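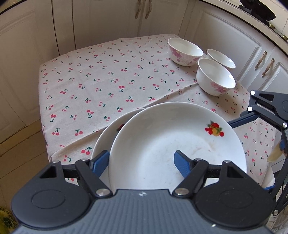 When should a sand filter be backwashed?
When the pressure gauge has risen far enough above the reading taken on clean sand. The calendar is a poor guide, and so is the look of the water.

Backwashing and sand care for small outdoor pools
Speaker notes, Monday session, Vornutlow
Joaquín Olivares

Slide 1. Scope
Domestic and small shared pools with a single sand filter, a multiport valve and one pump. Cartridge filters are covered by Aušra Priedītis after the break, so send cartridge questions to her. Nothing in this talk on dosing, except where it touches the filter.
Ask how many people in the room have a working gauge. Then ask how many have written down the clean reading. Leave a pause.

Slide 2. What the sand does
Water enters at the top, passes down through the bed and leaves through the laterals at the bottom. Dirt is caught mostly in the upper layer. As it builds up the gaps get smaller, the filter catches finer particles, and flow drops.
A slightly dirty bed filters better than a newly washed one. Washing too often keeps the bed in its least effective state and sends treated water to the drain. Most owners who complain of a permanent faint haze are washing every few days. Say this twice, it is the point people write down.

Slide 3. The clean reading
Take it straight after a full backwash and rinse, with baskets empty, all suction valves in their normal position and the pump at its normal speed. Write it on the tank in paint pen. A sticker will fall off by July.
Each installation has its own figure. Do not copy a neighbour's. Pipe length, bends, height of the plant and a heater in the line all shift it.
Variable-speed pumps: the reading only means something at the speed it was taken. Write the speed next to it.

Slide 4. When to act
Our working rule at Vornutlow is a rise of 5 psi over clean for the smaller tanks. Check the tank maker's sheet, and where it gives a different figure, use theirs.
A rise within hours of washing points to algae, a recent dose of clarifier or a bed that has gone solid. A reading below clean points to the suction side: full basket, low water level, air leak at the pump lid. Backwashing will not cure either of the last group and people do it anyway.
Gauge that reads anything other than zero with the pump off: replace it before making any decision based on it.

Slide 5. The sequence
Pump off. Wait for pressure to fall.
Handle to backwash. Press down fully before turning.
Waste hose rolled out flat, outlet checked, no kinks.
Pump on. Watch the sight glass. It will look clear, then cloudy, then clear again. Run until it has stayed clear, two minutes at least on the smaller tanks.
Pump off. Handle to rinse. Pump on, short run, until the glass is clear.
Pump off. Handle to filter. Pump on. Read the gauge.
Never move the handle with the pump running. The spider gasket lifts out of its groove, water passes straight to waste or straight back to the pool, and the owner finds out when the level drops. Kagiso Baloyi has the cut-open valve on the side bench. Pass it round at this point, gasket side up.
The rinse step is the one left out most often. Skip it and the dirt left in the valve and upper pipework goes back through the return fittings. 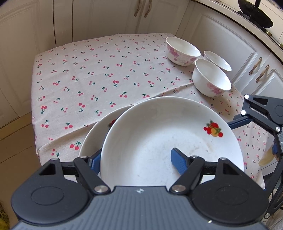
Waste water next. It carries chlorine and everything the bed has caught, and it must not go to a ditch, stream or surface drain. Permission for the foul sewer depends on the local water company, so ask them in writing. I am not going to give a general answer from the floor, whatever the question.

Slide 6. How much water goes
Worked case: the Lukley pool. The owner was washing weekly through the season and topping up from the garden tap. We measured some 3000 litres to waste over a month. After moving to the gauge rule the filter was washed far less often, and the water was clearer.
Figures from one pool. Present them as that. Ivars Kazlauskienė took the meter readings and can answer on method.
Top-up water also dilutes stabiliser and changes hardness. Test after a long backwash, and again once the pool has circulated.

Slide 7. State of the sand
Open the tank once a year, pump off, pressure released, drain plug out.
Surface should be level and loose. Push a hand in. Lumps that break up under the fingers can be washed out with a garden hose and a filter cleaner left to soak. Lumps that do not break up mean new sand.
A hole or funnel in the bed is channelling. Water takes the easy route and comes out unfiltered while the gauge reads perfectly normal. This is the main weakness of the gauge rule and should be stated openly.
Sand in the pool under the returns: cracked lateral or a loose standpipe. A small amount directly after new sand is fitted is dust and fines, and clears after the first washes.
The oldest bed on our books was 11 years old and still passing. I would not plan on it.

Slide 8. Changing the sand
Filter grade only. Builder's sand is too fine and not clean.
Half fill the tank with water first so the sand falls softly on the laterals. Cap the standpipe. Tape will do if the cap is lost. Fill to the marked level, not to the top — the bed needs room to lift during backwash.
Clean the tank flange and O-ring before closing. Backwash before the first filter run.
Glass media: same procedure, less weight for the same volume. Ojārs Kairys has two pools running on it at Fludov and will have the first season's readings in the autumn. No recommendation until then.

Slide 9. Log sheet
Hand out the Mockus sheet. Columns for clean reading, current reading, run length, glass clear yes or no, and remarks. One line per wash. Point out the pump speed box, which gets left blank.
Spare copies are by the door. Questions until the break, valve questions first while the cut-open one is still on the bench.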